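Search this site Go

Does the Tray Earn Its Place? A Report on Phone Packaging and Desk Clutter
Afroza Sikder and Kasun Seneviratne
Posted in February

Our project began with a claim we didn't believe. The Prodgate packaging guide, which our instructor Gebhard Thaler handed out in the first week, says that a molded clear tray "protects the device, presents the device, and goes on being useful in the home." We had no quarrel with the first part. The third part sounded like something written by a person who has never cleaned out a desk drawer.

So we asked a narrow question. Once a phone is out of its box, does anyone get any use from a clear plastic tray?

What we did

We sent a short survey to 900 students and staff. The reply rate was poor and we won't pretend otherwise. We kept the first 50 complete answers and threw out the ones that were plainly copied from a roommate. Then we asked 16 of those people to try keeping a phone and a clear tray on their desk through a normal work week and to write down, each evening, what the tray was holding.

We also did handling sessions at a table ourselves. Chathurika Sultana, who was in our group until she switched sections, had the good idea of laying a white board over the wood so that small clear parts would be easier to find. Clear plastic on a pale tabletop is a nuisance. We lost one tray for most of an afternoon and it was under a notebook.

What people told us

Most people in the survey said they would "probably" reuse a tray. We don't put much weight on that word. When the same people kept a diary, the entries got short quickly. Pens on the first evening, pens on the second, then blank lines. One person used the tray for hair clips and seemed pleased with it. Another wrote "nothing" every night in larger and larger letters.

The complaint we heard most was about shape. A long narrow tray will take a pencil or a cable, but a phone wants to lie flat somewhere wide, and people kept setting the phone down next to the tray instead of in it. We did the same thing without meaning to.

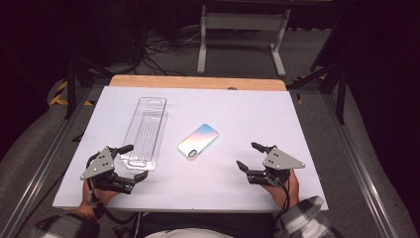
The other complaint was scratches. People with a shiny or color-shifting phone back worried more about where they put it down, and several of them turned the phone screen side up for that reason. Others cared more about the screen. Neither group trusted hard plastic with ridges in it. We never tested whether the ridges scratch anything, so this is only what people feared.

Debashish Gunawardena argued that we were being unfair and that a softer tray, like the felt ones Gistent sells, would have done better. Maybe. That would be a different project, and felt ones cost money, while the whole argument for the clear tray is that it comes free.

Limits

Our diary group was small and all of them have small desks. The survey asked about reuse before it asked about trash, which probably pushed people toward saying yes. Our draft also repeated a figure of 2,000 trays a year for the Tivham dorms, and we have taken it out of our findings because we couldn't learn who came up with it.

We would drop the word "useful" from the guide until somebody can show a tray still in use after a month. The diaries are in the project binder, including the one with the large letters.

Contact the project page editors | Copyright the authors | Back to top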